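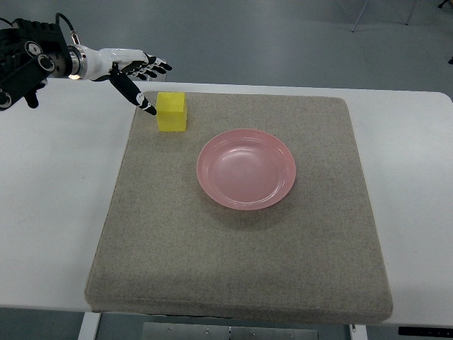 How long did your residence permit take once you'd landed in Wunville?
Mine took 54 days from the appointment to the card in my hand, and I had every paper ready on day one. Budget for longer if you're moving with kids.

Posted by salamatu_o
That's my own answer up there, copied over from the old thread so people stop messaging me for it :) I moved from Ohio in January for work, rented in Katiyar for the first stretch and then found a place across the river. Ask away, I'm bored in the evenings.

Posted by dustyboots
54 days?? We're on day 90 and the portal still says "in review." Did you use an agency or do it yourself?

Posted by salamatu_o
Used Goltemum for the paperwork. They were fine, kind of slow on email, but they caught that my birth certificate needed a certified translation. I'd have walked in there with the plain English one like a fool.

Posted by perrin_k
I'm going to disagree on the agency. The forms are eight pages and most of it is your name and address over and over. My wife and I did both of ours at the kitchen table in one weekend and got the cards in the same kind of time. Save your money for the deposit – landlords here want three months.

Posted by dustyboots
Three months is steep. Ours asked for two, but it's a tiny place and the shower is basically in the kitchen.

Posted by salamatu_o
Perrin, you also speak the language! That's a pretty big head start. I could order coffee and say sorry, and that was it. For me the fee was worth it just to have somebody else on the phone.

Posted by perrin_k
OK, fair point about the phone. I still think people should look at the forms before they pay anyone.

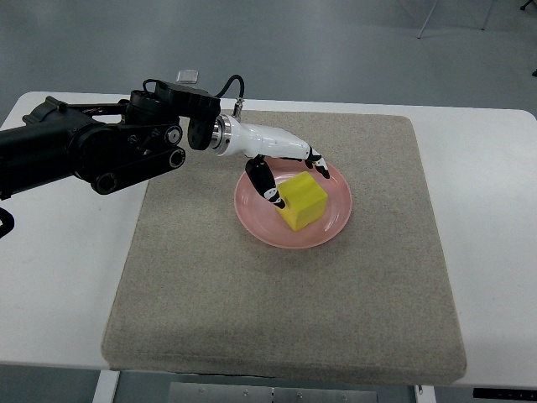 Banks and getting paid

Posted by mollyfromtulsa
Can I jump in with a money question? My new job wants a local account before the first payday and the bank wants the residence card before they'll open one. I fly in 23 days and I'm going in circles.

Posted by salamatu_o
Ugh, I remember this. Ask for the basic account at Kedo. They took my passport, the lease and a letter from my employer. No credit card with it, but your salary can go in and you can pay rent out of it. Mine was open 14 days later.

Posted by dustyboots
Kedo turned us down with the same papers, so it may depend on the branch. We went to the one by the station around lunch and the guy barely looked at them.

Posted by mollyfromtulsa
Thanks both, I'll try the Katiyar branch first and keep my US account open either way. Does the lease have to be in my name only? I'll be sharing.

Posted by salamatu_o
Mine was only me, so I don't know for sure. I'd call them and ask before you sign.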